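Plug insertion from the wrist camera only: search pattern or keep servoing?
Bernd Engelhardt
Jul 7, 2020

bernd_e wrote:

I've been rewriting the insertion part of our stack since January and I finally like where it's going, so I want to show it to people who will poke holes in it. The task is plugging a cable into a power strip on a table, with the wrist camera and the force readings as the only inputs. No overhead camera, no fixture under the strip. We drop the strip down at whatever angle and go.

The old pipeline was: detect the strip, fit a pose, plan to a point above the socket with Ornus, then move straight down and hope. It worked fine until the arm calibration drifted, and then it missed by the same amount every single time, very politely. The new one never computes a world pose for the socket at all. It picks the socket in the image, keeps both the plug and the openings in view as long as possible, and drives the offset between them toward zero at 10 Hz while a much faster loop handles compliance. Planning only gets us to the hover point.

What I can't settle is the last bit. When the plug gets close, its own head hides the openings we're aiming at. Right now I freeze the last good estimate, lower until contact, and run a spiral. I'd love to drop the spiral. Has anyone servoed all the way in?

gantry_kate wrote:

Oh I love this problem! And yes to dropping the world pose, I'll never go back to one.

We didn't servo all the way in, but we got closer by tracking the neighbors. If your strip has the same panel repeated along its length, the covered socket is predictable from the ones you can still see. Fit a line through the panel centers, use the spacing, and you get a decent position for the hidden one even when the plug is sitting right on top of it. You also get the angle nearly for free, and the angle is what jams you anyway.

mostly_torque wrote:

I'm going to be the grump and say keep the spiral. People treat a search as an admission that the vision failed. It's a few lines of code, it has no training set, and it doesn't care about glare. If the estimate is off by a hair, contact will tell you more than any pixel can. Spend your time on the contact detector. Most of the bad spirals I've seen started from false contact, where the cable dragged on something and the force threshold tripped while the plug was still in the air.

bernd_e wrote:

@gantry_kate the neighbor trick is great, and our strip is perfect for it. The sockets are on colored panels (pink, teal, yellow, blue) with a white switch beside each one, so there's plenty to lock onto. I can use the switches as a second row of landmarks. Trying it tonight.

@mostly_torque guilty on the false contact. The cable is thick and stiff for its size and it pulls sideways on the plug. I subtract a baseline measured at hover, but the load changes on the way down as the cable bends.

devadiga_fan wrote:

Have you looked at the contact classifier in Devadiga? It takes a short window of wrench readings and gives you free air, surface, edge, or seated. You retrain the last layer on your own plug. I did it with 200 labeled approaches, and labeling was the boring part, but the false triggers mostly went away. It runs comfortably inside the control loop on my machine.

mostly_torque wrote:

A classifier for "am I touching something" is exactly how a stack gets to the point where it can't be debugged. Look at the slope of the force along the approach axis. Cable drag builds up slowly and contact is a step. High-pass it and move on.

devadiga_fan wrote:

Slope works on a hard flat surface. Does it tell a surface from an edge? Once the pins catch the rim of an opening you get a soft step with a lateral part, and your high-pass calls that contact and starts a spiral from the one place where you should just tilt a little. I'm not saying the net is magic – I'm saying those cases look different in the window and it's cheap to separate them.

lusitz_lab wrote:

Hello from Lusitz. One thing I haven't seen mentioned: shutters. If the openings have a movable shutter behind them, a perfectly aligned plug still meets resistance before it goes in. Our seated/not seated logic was wrong for weeks over this. The controller read the shutter as a miss, backed off, and started searching away from a correct position. We now push a bit harder for a short moment before deciding it's a miss, and only if the lateral forces are small.

bernd_e wrote:

@lusitz_lab that explains so much. I went back through our logs and out of 13 failed runs there are 5 where the first touch was basically on target and the spiral walked us off it. I'd been blaming the detector! There are paler bits inside some of the slots in our wrist images and I never thought about what they'd mean for the force profile.

gantry_kate wrote:

That's a lovely find. Would you gate the push on image confidence too? If the line fit through the neighbors is tight, trust it and push. If it's loose, search first. That way the vision and the force side each do some work at the end, and it might make both camps in this thread happy.

mostly_torque wrote:

I'm never happy, but I'd accept that. Log the gate decision with a reason string, please. Future you will want it.

ollico_user wrote:

Jumping in from the tooling side. If you're replaying logs, Ollico can scrub the camera and wrench streams on one timeline and you can pin tags to a moment. We tag first contact by hand and compare it with what the controller thought. The export format is a bit odd but you get used to it.

Also, a question: how do you cope with clutter? My detector used to fall for anything round and white.

bernd_e wrote:

@ollico_user I'll give that a go, my current viewer is a script I'm ashamed of.

On clutter, we leave it in on purpose. There's a white faucet and a pipe fitting on the table right next to the strip, and the cables go wherever they like. Cables are the worst of it. They cross the strip in the image and cover half of what gantry_kate's trick wants to see, so I've added a mask for the held cable, seeded from where it leaves the gripper, and anything under the mask gets dropped from the line fit. I was worried it would eat too many landmarks. So far the panels carry the fit well enough even when the switches on the cable side are gone, and the weights shift over smoothly between updates.

An occupied socket needs care too. The detector gives it a low score, which is fine for picking a target, but its panel is still a good landmark, so I split those into separate outputs. Targets and landmarks used to be one list and I have no idea why I thought that was smart.
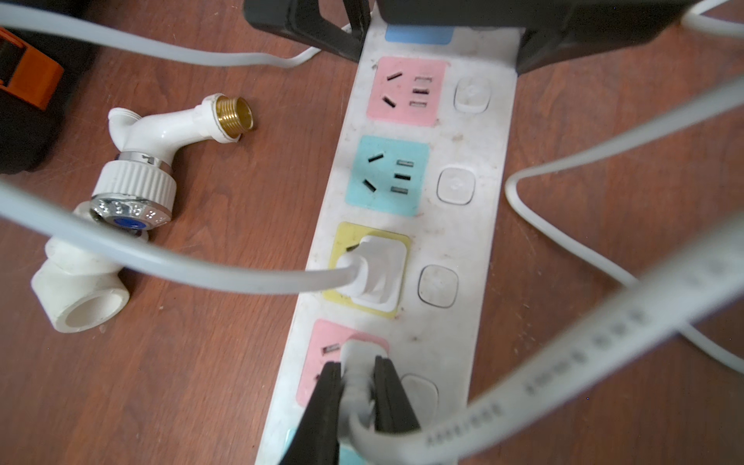 Next on my list is the gate. I'm starting with mostly_torque's slope test and leaving a slot in the interface for the Devadiga classifier, so I can run them side by side on the same logs before I pick a favorite. If anyone has a good way to choose the push force without chewing up a strip, I'm all ears – mine is a number I typed in once and never questioned.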